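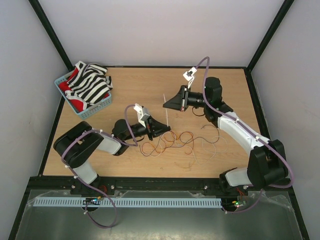
By the Emora Home desk
Filed under: Tidy House > Cords & Clutter
Last updated: February

She starts with the basket. Always the basket. Light blue plastic, grid pattern round the rim, a striped thing and a red thing stuffed in it, and it sits on the table because the table is where stuff lands.

"Clothes are easy," she says. "You fold it or you don't. Wires you have to think about."

She runs the small home-sorting service in Candholm that used to share a door with Kuipers, the hardware store. People bring her the drawer. You know the drawer. She'd rather not be named, says half the town already calls her about their junk. We talked over coffee at 4 p.m., in a hurry, she had a pickup at five.

So why wires? She shrugs. Her first paid job was a sewing room, lovely job, fabric by color, done by lunch. Then the client opened a closet and there was a box of cords on the floor of it. "I thought, ten minutes. I was there till dark. I went home and I was so mad at that box."

After that she started asking to see the cord box first. Before the kitchen, before the linens. She figures she has been through some 300 of them now, houses and a couple of offices, and the offices were worse.

What's in them? Chargers, mostly. Then the thin stuff, hobby wire, bits off lamps and toys and speakers, red and yellow and black all wound together. The thin stuff is her favorite. It's also what people throw out first, in one big handful, and she wishes they'd wait a day.

"A fat cord tangles once and it's over," she says. "Thin wire tangles with itself, then with the next one, then with your sleeve."

Her rule is clear the table before you begin. Pale table, if you have the choice. She had a dark one for years and kept losing the black ones on it, found one under a place mat a month later. Now it's light wood with a plain wall behind and she won't go back. No tablecloth either. Loops catch.

Next you find the tie. There is nearly always a tie somewhere, she says, put on by a person who meant well and then kept adding. Everything fans out from that one spot. Most people go at the loose ends and pull, and the middle gets tighter, and then out come the kitchen scissors.

"Don't pull. Lift one. Just one, and look where it goes."

She picks by color. Red first if there's red, beacuse your eye stays on it. Follow it with a finger all the way in, let it go, do the next. She does not care if it looks worse for a while. It does look worse for a while. 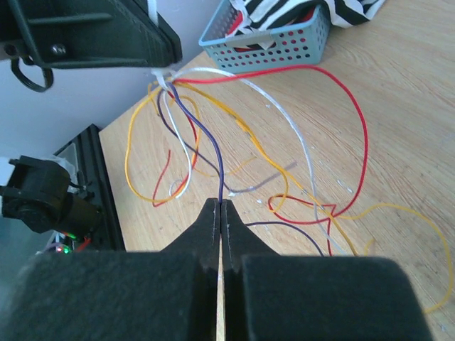
A reader in Lelteck wrote in after our last piece on cords to say she skips the untangling completely. She puts each bundle in a paper bag, writes the room on the bag and leaves it a year. If the bag hasn't been opened she takes it to the recycling drop, ties and all. Two closets emptied that way, and she says she has missed exactly one charger.

I read that out loud. Long pause.

"Well, it works," she says. "I couldn't do it. I'd lie awake about the bag." But she likes the writing-the-room part and says she may steal it. Her own labels are masking tape folded over the cord like a flag, pen, capital letters. She tried a label maker. The labels fell off in the heat.

Flat cable is a whole other subject and she gets a bit stern. Flat cable does not want to be wound round your hand. It does not want to be knotted. Lay it out, get the twist out from one end to the other, then fold it in long, lazy folds, no sharp creases. Keep it away from the round stuff, or the round stuff will go through it.

"People treat ribbon like string. It isn't string. Treat it like a good belt."

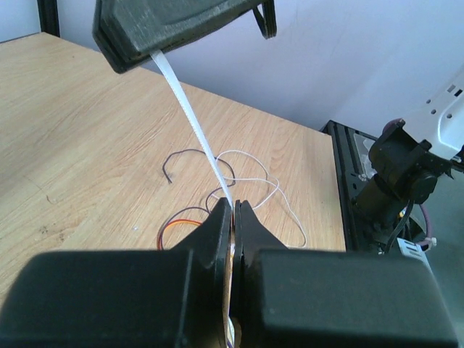

White ribbon pulled taut, with loose thin wires on the table behind.

And what does she keep them in? Less than you'd think. Shallow box, lid off, 6 sections. Long, short, flat, chargers, mystery, and one left empty on purpose for whatever shows up next week. She had a big wall rack with hooks once, very handsome, and everyone hung there coats on it.

Mystery gets a deadline. End of the month, out.

Does she reuse ties? Depends. The soft hook-and-loop kind, sure, forever. The plastic pull-tight kind gets snipped, and she goes slow, blade flat, away from the wire. She has nicked a lamp cord doing it fast and had to buy the lady a lamp. She keeps 10 soft ones in her coat pocket and is usually down to none by the weekend.

The biggest job she's had was a school music room that was closing up. She logged that one, it was billed by the piece. 2,175 cords and wires, three and a half days, her sister helping for the sandwiches. Number one lesson from it was sit down. Number two, good light from the side, so you can see which strand is on top.

"After that a kitchen drawer is a vacation."

I ask about people who just can't get started. She looks at the clock. Says take one bundle, not the box. Put the rest back in the closet and shut the door on it. Do the one bundle while something's in the oven, and stop when the timer goes, even if you're halfway. Leave it on the table overnight if you live with patient people.

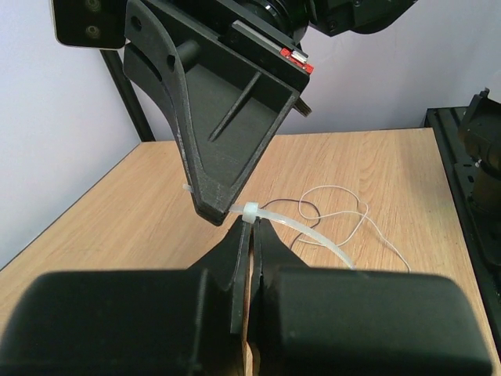
Close in on a small white plastic fastener.

Then she's up, coat on, hunting for her keys. And the basket, I say, does the basket ever get done? She looks at me like I've changed the subject.

"That's Sunday-night stuff. Ask me about the basket in the spring."

She was out the door by ten to five. I went home and opened our drawer, got one red wire loose, and made dinner.

More in Tidy House
- What to do with a closet that has no light
- Folding fitted sheets, three readers disagree
- Masking tape or tags: labels that stay on
- The mystery box, and when to let it go
- Clearing a table you use every day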